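3.2 Custody Arrangements and Withdrawal Delay

The exchanges in our sample differ mainly in how they split customer deposits between online and offline wallets. Parkeck kept a single online wallet for all assets during the period covered here. Kuserura used two tiers, with a fixed share of deposits held offline and moved back by hand. Rowlands placed its offline tier with an outside custodian, so that any large transfer needed a signature from both firms.

We define withdrawal delay as the time between a customer's request and the first appearance of the matching transaction on the public ledger. Time spent waiting for block confirmation is excluded. Requests that were canceled by the customer are dropped, and requests that were split into several transactions are counted once, using the last of them. For the exchanges with an offline tier, we also record whether the online balance was large enough to cover the request at the time it was made. This balance was reconstructed from known deposit addresses and may be understated when an exchange rotated addresses without notice.

Delay was short and stable at Parkeck, as expected from a design with no manual step. At Kuserura the distribution has two peaks. The first matches requests paid from the online tier, and the second, at 13 hours, matches requests that had to wait for a scheduled refill. Rowlands shows a longer tail but no second peak - the custodian signed on request, with no fixed schedule. Weekend requests were slower at both two-tier exchanges, and the difference remains when request size is held constant.
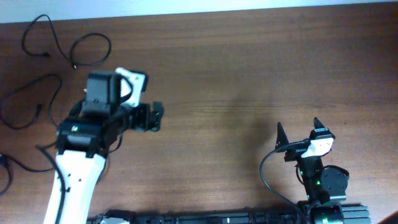 Figure 2. Tabletop arm, white link and black joint housing.

3.3 Effect of a Publicized Breach

To study how customers respond to a security event at a competitor, we use the period following the breach notice issued by Trokier. The window runs for 45 days on each side of the notice. Trokier itself is left out of the regressions, as it suspended withdrawals on the day of the notice and did not resume them within the window.

Net outflows rose at all three remaining exchanges. The rise was largest at Parkeck and smallest at Rowlands, which agrees with the view that customers pay attention to custody design once a loss has been made public. Accounts holding less than 100 dollars at the time of the notice showed almost no response. We read this as a fee effect, given that network fees would have consumed a large part of such balances, though inattention would produce the same pattern.

The ordering of the exchanges does not change when the window is shortened or when the largest accounts are removed. It does weaken when new accounts are included. Wilczyńska raised the point that new customers may choose an exchange partly on its stated custody policy, and we therefore report results for existing accounts only in the main tables.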